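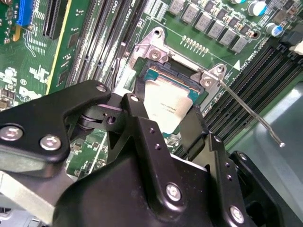

Bromness Desktop Support, Office Equipment Team

Section 4: Connecting the Thygesen battery backup

The box says "ready in minutes." Plan on leaving it plugged in overnight before you trust it with anything. The battery ships partly charged, and the green light comes on well before the charge is any use to you.

1. Stand the unit upright on the floor, with a hand's width of space behind it. The vents are at the back, whatever the drawing on the carton suggests.

2. Connect the battery lead. It arrives unplugged for shipping. Push until the clip snaps.

3. Plug the unit straight into a wall outlet.

CAUTION: Do not plug it into a power strip, or plug a power strip into it.

4. Add up the load before you connect anything. The label on our model says 600 watts. We stay well under that, and a laser printer can go past it on its own while warming up. Printers go in the wall.
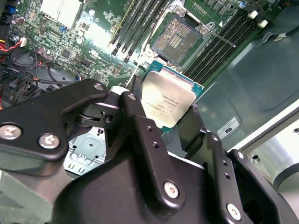
5. Connect the computer and one monitor to the outlets marked BATTERY. The outlets marked SURGE ONLY go dead in a power cut, and the two rows look the same from above, so read the lettering with a flashlight.

6. Switch on and wait for the single beep. Repeated beeps mean the battery lead is loose. Go back to step 2.

Note: The maker's run-time chart goes up to 40 minutes. We have never got close to that with a normal desk load. Assume you have time to save your work and shut down. 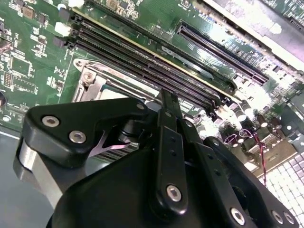
By Aslı Karakaya

Section 5: The shutdown software

The Jurnard monitor program comes on a card with a download address. It is optional, and most of it can be ignored.

1. Install it with the USB cable disconnected, then connect the cable.

2. Decline the "power health score." It has read 100 on a unit with a dead battery.

3. Set shutdown to begin at half charge. The default waits too long.

4. Save your work, pull the wall plug, and watch. If the computer has not shut down cleanly by the time the alarm changes pitch, shut it down by hand and start over at step 1.
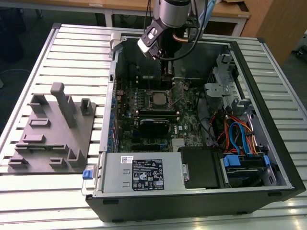
Aslı Karakaya, Equipment Documentation

Repeat the pull-the-plug test every June. The self-test button checks the beeper and very little else, in our experience. Replace the battery when it fails the test, and write the date on the new one in marker.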